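Walberg Entertainment Desk - Celebrity News Writer Wanted (part-time, from September)

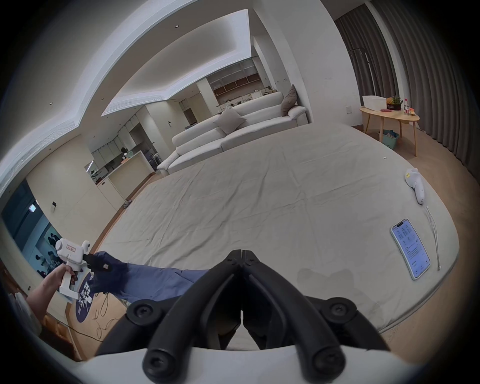 A gray mattress with a blue cloth laid over one side, and the living area beyond.

Do you follow celebrity birthdays, breakups and makeups the way other folks follow baseball? Then we'd love to hear from you! Walberg is looking for a friendly, quick writer to cover social media stars and their families for our readers in Carnegie and beyond. You'll file 13 short stories a week, 600 words at the very most, and you can work from home - most of us do. Please send two samples and a few lines about yourself to Niall Farquharson, and do tell us who you love reading about.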